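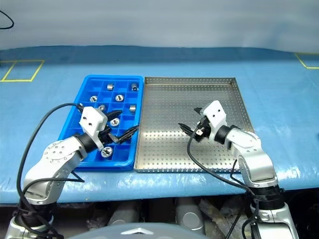 The Ledger That Follows a Part Around

Natália Louro keeps a shipping box under her desk. Inside are two decades' worth of paper tags, the kind that get wired to a crate of components and travel with it from one shop to the next. Some have coffee on them. One has a phone number and the words "call before opening," with no name attached. She fishes that one out for visitors and grins every time.

"We never found out who to call," she says. "We opened it."

Louro runs the network side of Skistell, a shared record-keeping system for small manufacturers that went live last January. If you've followed blockchain for any length of time, you've probably heard a supply chain pitch before, and you may have a drawer full of them. I do! I've sat through the slides with the coffee beans and the slides with the mangoes. What pulled me in this time was how small and plain the problem was, and how happy the people using the thing seemed to be with it.

Say a machine shop makes a batch of parts, sends them out for coating, gets them back, checks them, and ships them to a customer who builds them into something larger. Each stop keeps its own records. Each stop trusts its own records and is a little suspicious of everyone else's. When a part fails a year later, the arguing starts, and the arguing can cost more than the part did.

Skistell gives all of those stops one ledger. When a batch changes hands, the sender signs an entry and the receiver signs it too, and until both signatures are in, the handoff hasn't happened as far as the network is concerned. The entry holds a batch code, a time, the two parties, and a fingerprint of whatever paperwork goes along with it. The paperwork itself stays on the shops' own computers. If somebody edits a test report afterward, the fingerprint won't match, and anyone holding the original entry can see that in a second.

There are no coins. I asked about this three separate ways, and Louro was patient with me each time. Members pay a flat yearly fee, the nodes are run by the members themselves, and there is nothing to buy, hold, or speculate on.

"People ask when the token is coming," she says. "I tell them to go ahead and ask me again next year."

Small by design

The network has 20 member shops at the moment, and 5 of them run the nodes that approve new entries. That's tiny next to the public chains, where strangers by the thousands compete for the job. It's also why Skistell is quick. An entry settles before the person at the loading dock has put the scanner down, and the node at Moreira, a family-owned finishing shop that joined in the first month, runs on a secondhand office computer parked on top of a filing cabinet.

Moreira was the skeptic of the group. Its owners had been burned by a software rollout that promised to connect everything and mostly connected them to a help line. They agreed to try Skistell with two customers and keep the paper tags going alongside it. The paper lasted until spring. What settled the matter was a dispute over a late batch: the customer said it had left their building in the morning, Moreira said it had arrived after closing, and the signed entries showed that both were right. The batch had spent the whole day on a truck. Everyone laughed, the trucking company got a call, and the shop stopped buying tags.

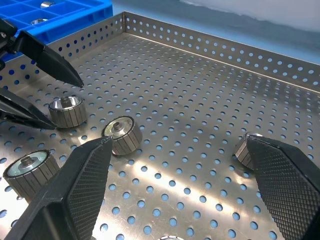
Five cylindrical parts with grooved rims on a perforated metal tray.

The software underneath is called Tistano, and it's open for anybody to read. It was written by a group of four developers who had met working on payment systems and were, in Louro's telling, ready to work on anything else. I spent a long evening with the code (my idea of a good time, I know) and found it wonderfully short. The rules for a handoff fit on a few screens. There are comments in there that explain why a thing was done, and a few that admit the author isn't fond of how it was done. I wish more projects were this frank.

Where Tistano gets clever is in splitting batches. A crate of parts rarely stays together. Some go to one buyer, some to another, a few get pulled for testing and never come back. Early supply chain ledgers treated a batch like a banknote that could only be passed along whole, and shops worked around that by making up new codes, which broke the trail. In Tistano a batch can be split or merged as often as you like, and each piece carries its family tree with it. Ask where a single bearing came from and you can walk back through every split to the first entry. The longest trail on the network so far belongs to a batch numbered 1226, which has been divided so many times that the developers use it to check whether their tree-drawing tool still works. Twice it hasn't.

The part a chain can't fix

Now the hard question, the one every project of this sort has to face. A ledger can prove that an entry hasn't been changed. It can't prove the entry was true to begin with. If someone scans the wrong crate, the mistake gets preserved with great care.

Louro doesn't dodge it. Double signing helps, since a receiver with a wrong crate in hand has every reason to refuse it. Corrections help too: a member can add an entry that says an earlier one was mistaken, and both stay visible for good. Beyond that, she says, you need people who look at what they're signing for.

There's also the matter of what competitors can see. Buyers don't want their suppliers' other buyers reading their order history, and that worry kept several shops away at first. An add-on called Deseo, now being tested by 2 of the members, lets a shop show that a batch passed through its building without revealing who it went to next. It's slow. On Moreira's old computer, it's very slow, and the developers are still hunting for the reason. But I watched a test go through while I was there, start to finish, and the receiving shop got its proof and nothing more. I may have clapped.

More shops are on the waiting list, and Louro is letting them in a few at a time so that somebody can visit each one and help with setup. She brings doughnuts and a spare scanner. The box of tags stays under her desk.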